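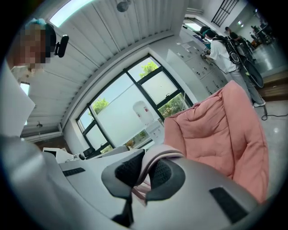
Quilting

Quilting is the craft of stitching two or more layers of cloth together, very often with something soft in between, so that the whole thing becomes thicker, warmer and a good deal pleasanter to lean against. The stitches keep the filling from sliding down to the bottom, as anyone with an old eiderdown will know only too well.

Channel quilting, with its plain rows of stitching, is common on coats and cushions, while bedcovers tend to be worked in diamonds, scrolls or feathers. In the village of Sandamthorpe the favourite was a wandering leaf pattern known as the Flustwood, and the parish collection there still holds 186 pieces, two of them never finished. Yusri Sinaga, who catalogued them, believed the pattern was passed on by eye and hardly ever drawn on paper.

Quilts are best stored rolled, somewhere dry, and given an airing every January or so.

See also: Patchwork; Eiderdown; Wadding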